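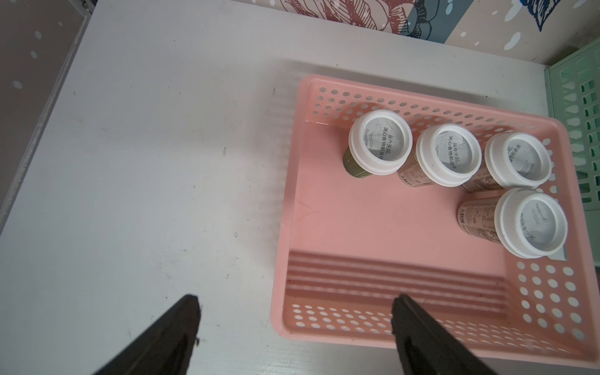 Unelitz Storage Baskets – Set-up Guide

Section 2: Filling your basket with bottled drinks

By now you will have given your basket its first wash and chosen a spot for it (if you skipped straight here, do please go back to Section 1, as a new basket can carry a little dust from its travels). In this section we look at bottles, which are what most of our customers seem to want a basket for in the first place. Oat drinks, juices, little milks for the children's lunches – they all tend to wander about a cupboard when left to themselves, and a basket keeps them together very nicely.

Before you begin

Set the basket down on a flat table or worktop with the rows of small round holes around its walls and the smooth part of the floor facing up at you. Have a dry cloth to hand, and keep the bottles you mean to store within easy reach.

Laying the bottles in

1. Check each cap. Turn it gently until it is properly closed, and then give it that extra little nudge we all forget. A screw cap that feels tight in the hand can still weep once the bottle is lying down.

2. Wipe each bottle, paying attention to the shoulder just under the cap, where drips like to gather.

3. Lay the first bottle on its side against one of the walls, cap towards you. Lower it in with your hand around the body of the bottle and try not to drop it the last inch or so.

4. Lay the next bottles alongside it, caps all pointing the same way. Three in a row makes a good start for small bottles. It doesn't matter in the least if the caps tilt up a touch.

5. Begin a second row in front of the first, starting at whichever end you find easier to reach. You needn't fill it. A fourth bottle on its own is quite happy there, and the space left over is handy for whatever comes home with the next shop.

6. If you keep more than one flavour, put the odd one out at the end of the row. Labels in the same shade of cream are easily muddled first thing in the morning, and a bottle in a different colour, olive green for instance, makes a useful marker.

7. Lift the basket with both hands, one under each end, and carry it level to the shelf.

Note: Some drinks are best kept upright, particularly once they have been opened. Look at the label before you lay anything down, and if it tells you to stand the bottle up, please follow the label and not us!

Note: Loose tags and paper slips have a way of working themselves underneath the bottles. Fish them out whenever you notice them, as they go soggy and stick to the floor of the basket.

CAUTION: Do not use the basket for glass bottles stacked on top of one another. A single layer is plenty.

CAUTION: The holes will let a spill straight through. If you are storing drinks above anything you care about – tea towels, flour, the good biscuits – slip a tray underneath first.

Looking after it

Empty the basket every so often and rinse it in warm, soapy water. The ridges along the inside of the wall catch crumbs and sticky drips, and an old soft toothbrush gets between them beautifully. Let it drain upside down and dry it well before the bottles go back in.

Guide text by Zdislava Polák. Last revised July 6, 2022.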